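Robot Manipulation II
Handout 4: Notes on the demonstration at the Rultmont open day
Instructor: Shanti Dwivedi
Notes compiled by Kofi Ankrah

Read these notes before the lab section. They cover the simulation part of the open day only. The hardware tour has its own handout.

1. Setup

The Rultmont lab ran its demonstration entirely in simulation. Visitors stood at two workstations. Thoa Chu operated the first and Kha Triệu the second. The simulator is Tudora, the same package we use in weeks 5 through 9, but with the lab's own set of rooms and objects. Each run was shown from viewpoints close to the gripper, which is also how the recorded data is stored.

A run has three stages: approach, grasp and transfer. The operator can pause at any step and read the joint values, the finger opening and the contact list. Runs are limited to 300 control steps. A run that reaches the limit is logged as a timeout, even if the object is already in the fingers.

2. Parallel-jaw fingers

The first part dealt with the parallel jaw. Two flat fingers close along one axis, and the opening is the only variable the controller has to set once the approach pose is fixed. Note the serrated inner face. In the Tudora model the ridges are part of the visual mesh and the collision mesh uses a plain slab, so the ridges add nothing to the grip. Friction is set by a separate coefficient.
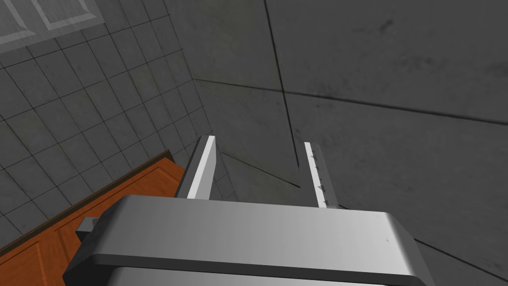

The opening is commanded before the approach begins. Thoa Chu recommended a margin on each side of the object and a slow final descent. If the fingers are opened too wide, the housing may contact nearby furniture before the fingertips reach the grasp height. The planner checks the housing and the fingers as separate bodies, and students often forget to enable the first check. Do so in your configuration file before you run anything.

3. Long and irregular objects

Kha Triệu's part dealt with objects that have no convenient pair of parallel faces. The case used was a wooden stick with a green vine coiled around it and purple leaves at the base. Three points were made:

– The vine changes the effective thickness along the stick. A grasp planned on the bare stick will be wrong wherever the vine crosses it.
– A grasp near one end produces a large moment at the fingers. The object can rotate in the grip during transfer with no loss of contact.
– The view from the gripper is partly blocked by the object itself. A second viewpoint is needed to judge clearance from nearby surfaces.
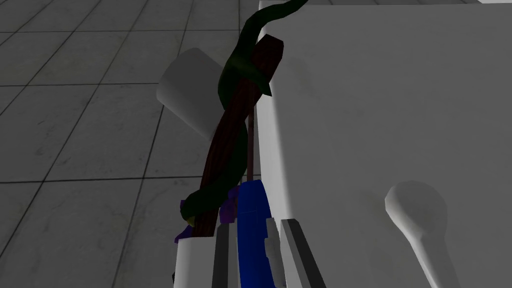
Reading time: 4 minutes

The third point matters most for the assignment. With the stick held close to the viewpoint, much of what lies behind it is hidden, and the error in estimated clearance grows. The lab's answer is to plan the transfer with an enlarged collision shape around the held object. This costs some reachable space – acceptable in an open room, less so between a counter and a wall.

4. Figures quoted

The lab reported 4,000 recorded runs in its current set. On regular objects 97 percent ended in a stable grasp. On irregular objects the value was 61 percent. Lâm Chu asked whether timeouts were counted as failures. They were, in both groups.

5. For the lab section

Load the irregular object set and repeat the grasp at three positions along one object of your choice. Record the finger opening, the contact list and the object's rotation at the end of transfer. Submit the log with one page of comments. Use the default friction coefficient, and state your collision margin in the first line of the log.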